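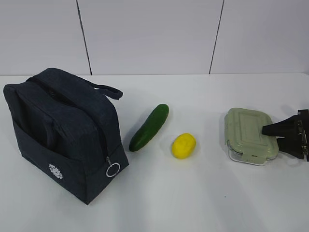 Navy lunch bag, cucumber and lidded glass box on the white table.

Zarmeena Lodhi has packed the same lunch for 3 years and does not see why this should concern anyone. "People ask if I get bored," she says. "I get bored of meetings. Lunch is fine."

She works in accounts at Lakelix, where the canteen closed in February and was replaced by a vending machine she describes as "mainly crisps, with a light on". Since then her colleagues have started asking for advice. She gives it grudgingly.

The glass box goes in first, flat on the bottom, lid pressed down at all four corners. The cucumber travels whole. "Slice it at seven in the morning and by noon you've got soup," she says. She keeps a knife in her desk drawer, under the stapler.

Her deskmate, Hammad Rajput, used to spend £43 a week on sandwiches and says he was happy. He now owns a bag of his own, and has views on handles. "Mine's too short. You have to carry it like a kettle."

Lodhi's front pocket is for the fork and one napkin. She once kept a banana in there over a long weekend and would prefer to talk about something else.

Would she ever go back to a canteen? She thinks about it for some time. "Depends on the chips," she says.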